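Prilmont Community Hall
Minutes of the storeroom and furniture meeting, August

Opened 6.40 pm in the side room. Nine present, two apologies. Last meeting's minutes were read and accepted with one correction (the urn was descaled, not replaced).

1. The clear-out

What a terrific effort! The store at the Drirnden end has been sorted from front to back, and the meeting wanted its thanks put down in writing to everyone who gave up their afternoons. Old programmes have gone to recycling, the trestle cloths have been washed and folded, and the good raffle barrel has turned up behind the cricket mats after going missing two winters ago. Great joy all round. The cricket mats go back to the club, who have been told and are bringing a ute.

The hire books from the old Pludville hall were found too, in better nick than anyone hoped. The last receipt stub in the bundle is number 3824. Agreed to keep them dry and flat, and to ask the library if they would like a look before we decide where they live.

2. The shutter cabinet

Most of the evening went on this one, and happily so. The low dark cabinet with the roller front has won over even those who wanted shelves. It suits the grey floor beautifully, and being low it leaves the wall above free for the noticeboard and the quilt. Several people remarked on how smart the slats look when the shutter is down, and the set-back base was a hit with those of us who mop, as there is room for your toes when you stand up close.

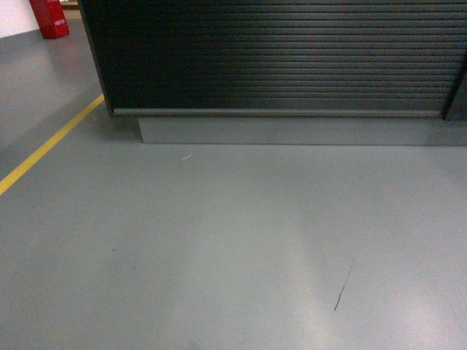 Item 2: roller-front cabinet and floor, shutter down.

Discussion on what goes in it. The craft group would love the lot, and made a very good case involving wool. The playgroup asked for a share low down where little ones can help pack up. After some cheerful back and forth it was agreed that craft has the left half and playgroup the right, to be looked at again after one term. Board games stay in the hallway cupboard for now.

Care of the shutter: dust along the slats with a soft brush, then a barely damp cloth. No spray cleaner on the front, please, and no sticky labels either. A list of contents will be pinned to the noticeboard. It was asked that people take the shutter down gently with both hands and check nothing is poking out first.

Moved and carried that the cabinet stay where it is and that nothing be stacked in front of it.

3. The floor

Everyone is delighted with the floor. The matte finish got a special mention from the dance class, who find the shiny one in the main hall a bit of an adventure. Chairs with bare metal feet are to be kept off it until they have been fitted with tips. We have 76 chairs needing tips, four to a chair, and the hardware shop will do a price on a bulk box. Felt pads for the tables at the same time.

Mopping roster to include the strip beside the left end of the cabinet, an easy spot to miss.

4. Money

The furniture fund stands at $2000 following the plant stall, a wonderful result for one morning of lavender and tomato seedlings. Agreed to spend from it on chair tips, felt pads and a new soft broom. The Lukoševičius bakery has offered trays of rye rolls for the next stall and this was accepted with enthusiasm.

5. Other business

Six folding tables are on offer from the Drirnden scout group, free to whoever collects. Yes please. Trailer needed.

The kitchen tap is dripping again. Washer to be tried before ringing a plumber.

Key for the side window still not found.

Closed 8.05 pm, with tea and the last of the lemon slice. Next meeting in September, same room, same time. Bring ideas for the noticeboard.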